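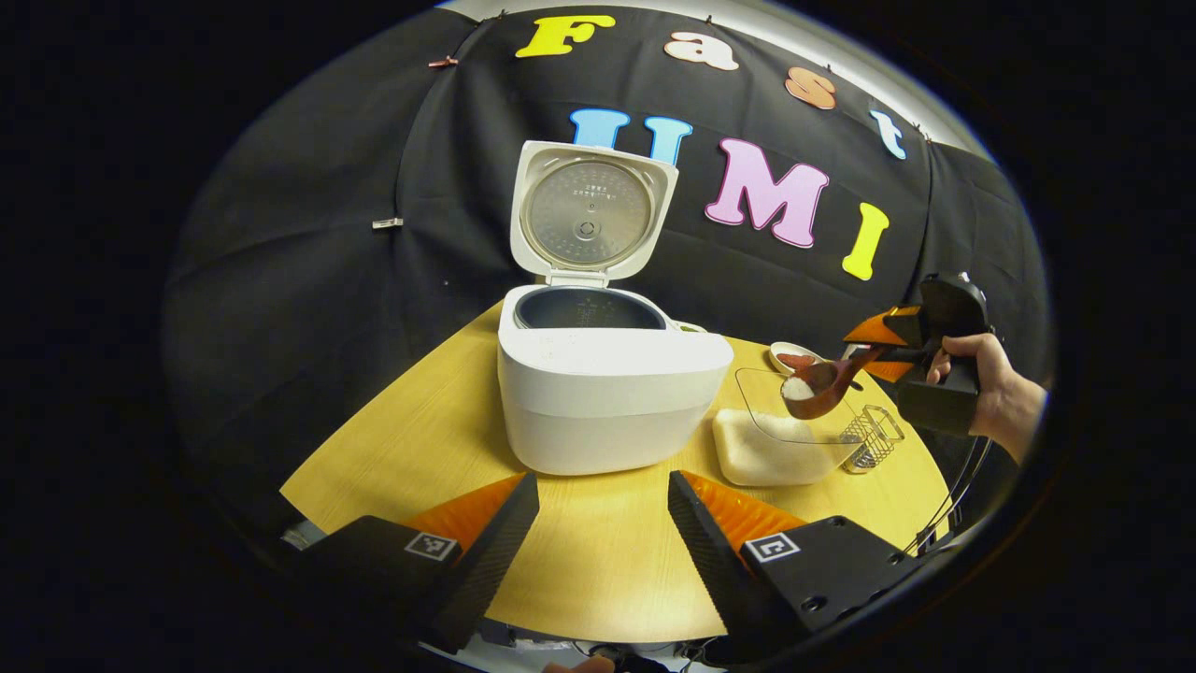

Pruveo's hand-held gripper kit, on test

Rice is a mean thing to hand a beginner. Bernadette Ní Chonaill likes it for that reason. Two grippers, one rice cooker, a scoop, go.

The kit comes from Waltutex at 802 euros the pair, software extra (300 a year, grumble). You hold the grippers yourself and do the job by hand. The recordings then go off to train a robot arm. No arm needed on the day, so you can work at any old table.

Good bits first. The orange pads are ridged and get a decent hold on a plastic scoop. Square markers on the fingers, easy to keep clean. Set-up was quick, even for me.

Less good: the cables. They hang off the back and want to be in everything. My wrist ached by lunch. And the manual reads like it was tranlsated twice.

Ní Chonaill reckons on 1000 goes before a job like this is worth training on. Bring a chair.

Oller does a cheaper set, lighter too, but we havent had one in yet. For small labs, Pruveo is the one I'd buy. Ask about spare pads.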